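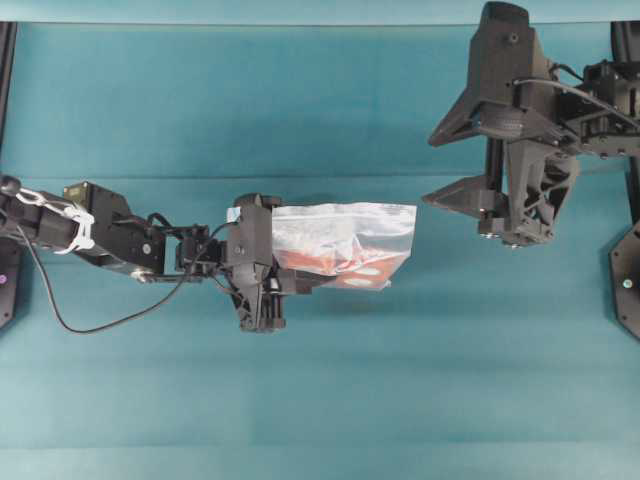
Dong-hyun Yeo builds at night, mostly. Two arms, black, bench in the shared shop at Sumatton. "Bags are the worst," he says. "Film folds, grip slides, start over."

4 min read
Print | E-mail

He began in July. Servos first, then cabels.

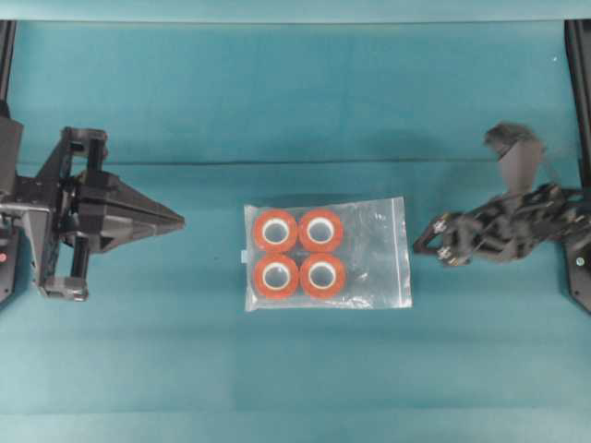 The wiring took longest. "I redid one elbow 2 times. Hated it." Shopmate Pui-shan Lo wrote the control code, she still tweaks it past midnight.

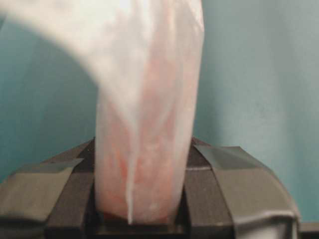
What do you put on the fingers?

"Tape. Bare plastic was too slick for me." Rubber pads are next, if teh budget holds. He's spent $4000 so far. 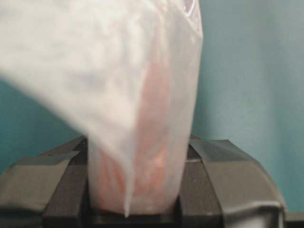 What's next

"Slower closing. Then a better wrist." Plans go up when he gets to it.

Recent
Vanik: a plotter from scrap
Feng-yi Ng on cheap servos
Shop hours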